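Perau Blocks: layouts of coloured blocks on a wooden board

README, last updated March 3, 2019

What this is

Perau Blocks is a collection of tabletop layouts. Each layout is a handful of small coloured blocks set out on the same sort of pale wooden board, together with a short written note saying how one block should be moved in relation to another. There are 1,643 notes over 158 layouts. The set was put together by Farhad Najafi and Floor Aerts, who also wrote most of the notes.

Folders

layouts/ has one folder per layout, numbered from 001 to 158.
notes/ has one plain text file per layout, one note to a line.
lists/ has the colour list, the shape list and the list of known faults.

The blocks

Blocks come in red, blue, yellow and green. We call a block by its colour and then its shape, always in that order: "blue cube", "red cylinder", "green cylinder". Where a colour turns up twice on the board, the shape has to be given in the note. "Move the blue one" is not accepted if there are two blues out.

Shades vary with the light. The top of a block often looks paler than its sides, and this should not be read as a different colour. There is no light blue in the set. 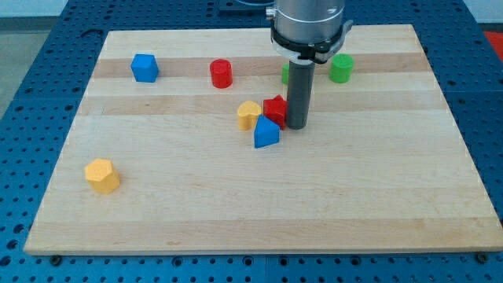

Directions are given from the near edge of the board, as if you were standing at it. "Far" means towards the opposite edge, "near" means towards you, and left and right are your own left and right. The stripes in the wood are not used as guide lines in any note, although they run across the board and it is tempting to use them.

"Next to" means within one block's width. "In line with" is looser and means level by eye. If a block has been turned a little, its position is still taken from its middle.

The board

The boards were bought from Peltetti and left without varnish. Banding in the wood differs from one board to the next, so please don't crop to the middle of the board and expect the background to match. The worktable is the blue one with the grid of holes. Anything standing on the table outside the board is not part of the layout.

How the notes were written

Each writer saw the layout once and wrote whatever came naturally, in everyday words. Spelling mistakes were corrected, wording was left alone. You will find "shove", "slide", "push" and "nudge" all used for much the same thing. We had around 16 notes withdrawn in January because they named a block that was not on the board.

Known faults

Seventeen layouts have a block partly hidden behind something else. These are listed in lists/hidden.txt. Hidden blocks still count as present and may be named in a note.

Layout 017 has two notes that contradict each other on which side is left. Both have been kept.

Earlier copies passed on through Cluris have the yellow and green columns swapped in the colour list. Replace the file with the one given here.

Use and contact

Free to use for teaching and research. Please name the set if you publish anything from it. Corrections go to Floor Aerts at Van der Linden, with the layout number and the line number of the note.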